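Chapter 6
Two Arms, One Job

When I started running the robotics club, I figured two arms would be twice as easy as one. You've got an extra hand, right? Well, our first meeting with both arms switched on ended with a juice carton squashed flat and a very sticky table. I still think it was one of our best meetings!

Up to now you've worked with one arm at a time. You taught it to reach, close, lift and let go, and if you did the Zultport project in Chapter 5 you also taught it to stop when it felt too much push. All of that still counts here. What's new is that both arms now have to agree — on where the object is, on who moves first, and on how hard each one gets to squeeze.

My club calls this the Skarnomen problem, after the team name of the first group that got it working. They ran the same handoff 127 times over one spring, and they wrote every single run down in a notebook (please do this, you'll thank yourself in July). Their early runs had both grippers closing at full force. Later on they let one arm hold firmly and the other hold lightly, and the drops pretty much went away.

You'll need these for the chapter:

Two arms with parallel grippers, set up so they can both reach the middle of the table
A cup or can that stands up by itself
Your Sarex control script from Chapter 4, with the speed set to 10 percent
A notebook
A partner with a finger near the stop button

Before you write any code, try the job with your own hands. Hold a cup near the bottom with your left hand, then take the rim with your right. Notice which hand relaxes first, and when. Now do it again with your eyes closed — it's harder, and your robot has it harder still.

Once you've done that, look at how a shared grip goes on the arms, one gripper low on the cup and the other up at the rim.
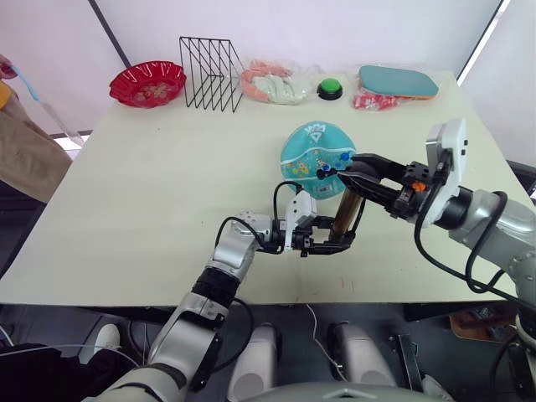

6.1 Who Holds and Who Helps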